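The Marble That Isn't

Katia Parisi's showroom on the edge of Pagano sells gray marble in two versions. One is cut from a hill. The other is printed, sealed and boxed, and it sells far better. She put a sample of each on the counter and asked me to pick the real one. I got it wrong, which she enjoyed.

The printed line is called Prultimer, and its makers say it gives you the look of stone "for a lifetime." I asked whose lifetime. The brochure doesn't say. The warranty, which I read in the parking lot, runs four years and leaves out kitchens. 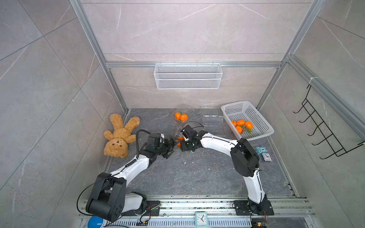 None of this has hurt sales. Gray veining has spread through bathrooms, dental offices and hotel lobbies at a speed that should make anyone suspicious. Dario Bassi has been setting tile in Distano since he left school, and he has watched pink, then beige, then a short and terrible run of green. He thinks gray has maybe four years left.

"People tell me it's timeless," he said. "They told me that about the green."

His bigger complaint is repetition. Real stone never gives you the same vein twice. A printed pattern has to start over somewhere, and once you spot the same crooked line by the sink and again by the door, you can't stop seeing it. Nusent, a rival brand, advertises 200 different faces in its premium range. Bassi says that's fine if the boxes get mixed before they ship. In his experience they don't, and he spends the first morning of a job shuffling panels like a deck of cards.

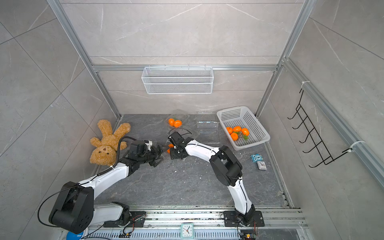 Then there's the price. The cheap version used to be cheap. Parisi's better printed panels now cost nearly as much as her plainest real slab, and she didn't argue when I pointed this out. Customers, she said, are paying to skip the sealing and the worry over spilled wine -- and a slab is heavy, and the stairs in old houses are narrow.

I can see the sense in that. I'm less sure about the word "marble" on the box, in large type, with "effect" tucked in small underneath. Parisi says everyone knows what they're buying. I asked a couple by the door what they had picked out for their hallway.

"Marble," they said.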